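Skip to content
Home Workshop Finishes Repairs Garden Contact
Search this site Search

How to Refinish a Worn Wood Tabletop

May 14, 2024

A tabletop that has gone dull or picked up light scratches can usually be brought back in a weekend. Most of that time is drying time. The steps below are for a solid wood top with an oil or old varnish finish. If yours is veneer, sand by hand only and stop as soon as the old finish is gone.

What you need

Sandpaper in 80, 120, 180 and 400 grit
A sanding block or a random orbit sander
Vacuum with a brush head
Lint-free rags
Wiping varnish (I use Dristance satin, but any oil-based wiping varnish works the same way)
Mineral spirits
Dust mask and gloves

If the table was painted before you got it, test the paint for lead before sanding. The Guthrie hardware store in Boltotbridge sells the test swabs next to the paint counter.

Step 1. Clean the top

Wash with warm water and a few drops of dish soap, then wipe with a clean damp rag. Let it dry overnight. Next day go over it with mineral spirits to lift wax and old polish. Change rags when they turn yellow.

Step 2. Check the scratches

Run a fingernail across each one. If the nail doesn't catch, the scratch is probably in the finish and will go with the first sanding. If it catches, the wood itself is cut, and you will need to start at 80 grit. On a top with only faint marks, start at 120. 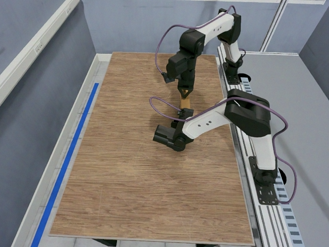
Wood-grain top with faint scratches. The grain runs the long way.

Step 3. Sand

Always sand with the grain. Keep the sander flat and moving, and don't lean on it near the edges, where it is easy to round them over. Work through 120 and then 180, vacuuming between grits. Skip the 400 for now. Under a low side light any swirl marks will show up, and you can take them out by hand with the 180.

Step 4. First coat

Wipe off all dust with a rag dampened in mineral spirits and let it flash off. Fold a clean rag into a pad, dip it in the varnish and wipe on a thin coat in long strokes from end to end. Leave it alone after that. Going back over a spot that has started to set leaves a drag mark.

Step 5. Build the finish

Wait for the time on the can, sand lightly with 400, wipe clean and coat again. Three coats is enough for a desk. A kitchen table should get 5. I did my Huletti bench in October in a cold garage and each coat needed two days, so plan for that if your space isn't heated.

Lay used rags flat outdoors to dry before you throw them out. Rags wet with oil finish can catch fire in a pile.

You can put light things on the table after a day. Give it two weeks before hot dishes or a tablecloth.

Share 80 Comments 5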